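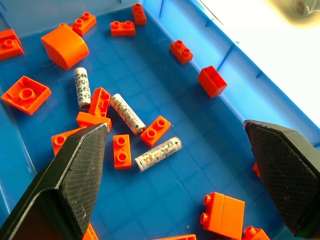
Cheguei à oficina da Batness com uma pergunta na ponta da língua e saí com outra, completamente diferente. Toàn Vi recebe-me de mangas arregaçadas, oferece-me um chá e começa logo a falar de brinquedos usados (eu ainda nem tinha tirado o casaco!).

"As pessoas despejam tudo na mesma caixa", conta. "Peças de montar, pilhas, parafusos, às vezes um garfo. E depois escrevem 'brinquedos' na tampa."

As caixas vêm das escolas e da loja Flurnon, ali ao fundo da rua. Em novembro chegaram 50, e ele ainda anda às voltas com 4 delas. Pergunto-lhe por onde começa.

"Pelas pilhas, sempre. Tiro as pilhas antes de olhar para uma única peça. Não sei se estão gastas, não sei há quanto tempo ali andam, vão todas para o frasco." O frasco, de tampa enroscada, segue para o pilhão quando enche.

Só depois vêm os tijolinhos, que ele separa por cor e a seguir por tamanho. Os laranja são os preferidos dele, e confesso que também já são os meus. "Os de dois pinos perdem-se muito. Metem-se nos cantos, ficam de pé, a gente passa a mão e não os apanha."

Um saco pronto leva 200 peças e custa 15 euros. Digo-lhe que me parece barato e ele ri-se: "A minha irmã diz o mesmo!"

A próxima venda é a 24 de janeiro, no salão Bosaler. Toàn ainda quer lavar os sacos azuis e verdes até lá, e eu já lhe pedi que me guardasse um dos laranja.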